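3. Hardware and Workspace

3.1 Arm and table 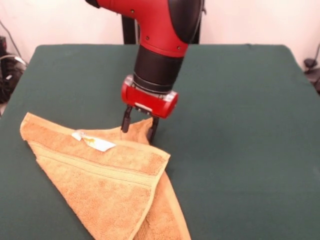 Figure 2. The arm holding a corner of the terry cloth towel between its two fingers. The table is covered in dark green cloth.

3.2 Construction of the gripper

The arm was assembled in the Hirkley shared workshop by three of the authors, working evenings and weekends. We started from the Gotar plans, which describe the arm but leave the gripper to the builder. Our housing is red to match the arm casing, and a white label strip on the front carries the build number so that logs can be matched to the part in use.

The first gripper had wide, flat fingers. They held a folded edge well but tended to push a single layer of cloth along the table before closing on it. The slender fingers in Figure 2 replaced them in December. A narrow tip can press into the pile of a terry towel and close on a small amount of fabric, which lifts into a peak as in the figure. The drawback is that a narrow grip puts more load on a few loops, and older towels snag.

We made no attempt to measure grip force directly. The motor current is logged at 50 Hz and the close command is stopped when the current passes a fixed limit. Chibuzor Okonkwo set this limit by hand, using a dish towel and a bath towel, and it was left alone after that.

3.3 Table covering and cloth items

The bare tabletop was too slick. A towel pulled from one corner would slide as a whole, and the fold line ended up somewhere other than where it was planned. The green cloth adds enough drag to hold the lower layer still during most folds. It also keeps the table a different color from the towels, so the segmentation step can use a simple color threshold. Wrinkles in the covering caused some false edges early on, and we now smooth it by hand before each session.

Towels were bought used. We kept care tags and woven border bands in place, although both complicate corner detection. The bands are flatter than the cloth on either side of them and return a different texture response - the detector sometimes took the side of a band for the hem. Tags caused fewer errors, mostly when one lay close to the corner being picked.

3.4 Collection procedure

Each trial starts with the towel placed on the table by a person. The arm picks a corner, carries it along a planned arc and releases it. A trial is ended after 60 seconds if no release has been logged. We recorded 1102 trials in this way, with Tonantzin Quezada and Berenice Chávez placing the towels and entering the result by hand. Trials in which the covering itself was gripped were kept in the set and marked as failures.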